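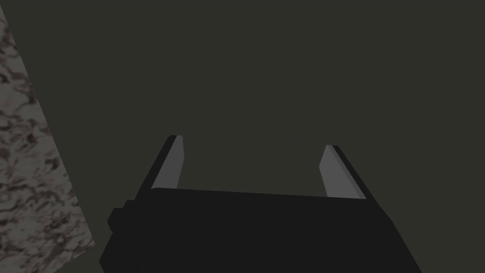

Hestik two-finger gripper for packing benches

The Hestik is a black parallel gripper with two flat fingers, grey on the inner faces. It fits the Zoltix bench arm and takes over the lifting and placing at a packing station.

What changes at the bench
The packer stops reaching across for every item. The arm brings stock from the tray to the bench; the packer checks it, adds the paperwork and closes the box. Most sites move people between benches every 36 minutes at first, then settle on their own pattern.

At Eskildsen, two packers now share three benches. "My shoulders are better. The job has more checking in it and less lifting, and it took me a while to like that," says Mariama Agbeko, who works the early shift.

Staff training
Training takes 15 hours per person and is held at your own benches. It covers stopping and restarting the arm, clearing a dropped item and changing the fingers. Ask for Ingvar Brøndum when booking.

In the box
Gripper with two fingers fitted
Spare finger pair
Mounting plate and 5 bolts
Printed bench guide

Price: 699 euros, excluding VAT and the arm
Delivery: orders placed in December ship in January
Spare parts: Brestach parts desk, open until 4 pm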